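Workshop Practice 2: Bench Assembly
Handout 4. Brackets, plates and cable routing on small jointed assemblies
Course notes, O. Fraser

4.1 Scope

These notes cover hand assembly of small units in which two housings are joined through a flat plate. Torque values are in Handout 3. Read sections 4.2 to 4.5 before the July bench session. The Cledel practice kit is used throughout, and part names follow the kit sheet.

4.2 The bench

Work on a flat, clear top. Check that the board does not shift when you lean on one corner. If it is held by clips or brackets, look at each one before starting and retighten as needed. A board that creeps by a few millimeters will throw off any measurement taken from its edge.

Where the top has a cable port, route power leads through it. Leads draped over the front edge get caught by sleeves. Keep at least 300 mm of clear surface on either side of the work. Fasteners go in the tray, sorted by length, and the tray stays outside this zone.

Light on the work surface should be 600 lux or better. Measure it with your hands in working position, as the reading at an empty bench is always higher.

4.3 Gloves

Coated knit gloves are worn for handling plates and brackets. Stamped edges and pointed bracket ends will cut bare fingers. The coating also improves grip on smooth housings. Gloves must fit closely at the fingertips. Replace them when the coating begins to peel.

Take the gloves off to start screws smaller than M2.5, and put them back on before moving the assembly. Gloves are never worn at the drill press.

4.4 Holding the work

A two-part assembly joined by a plate is held with both hands, one on each housing. Do not lift it by the plate. A thin plate loaded sideways bends at the first row of holes, and the bend is hard to see until the joint binds. 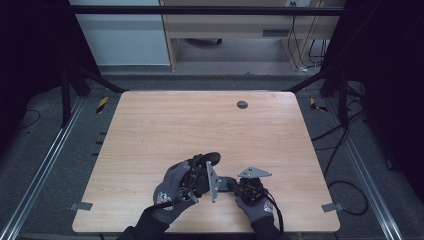
Let the tabletop carry the weight wherever possible. Rest the connecting piece on the surface, keep the plate upright, and turn the housings only as far as needed to reach the next fastener. If the cable is attached, it should hang in a loose loop. A taut cable puts load on the connector and will pull the part out of line while you are setting the screws.

Sequence for fitting a plate:

1. Line up the holes by eye, then check with a pin.
2. Start every screw by hand, two turns each.
3. Bring the screws to contact in a cross pattern.
4. Check that the plate sits flat on its seat.
5. Apply final torque in the same order.

If a screw resists in step 2, back it out. Do not change to a longer screw.

4.5 Brackets

Brackets with uneven ends can be fitted the wrong way around. Mark the outward face with pencil during the dry fit. The Pesonen pattern has 19 mm between hole centers and the older Gistex pattern has 20 mm. The two will appear to match until the second screw is started.

4.6 To hand in

Submit the completed kit sheet, one sketch of your cable route with the loop length noted, and the dry-fit checklist. Kits are returned to the Trirnska cabinet, bottom shelf, with the fastener tray closed.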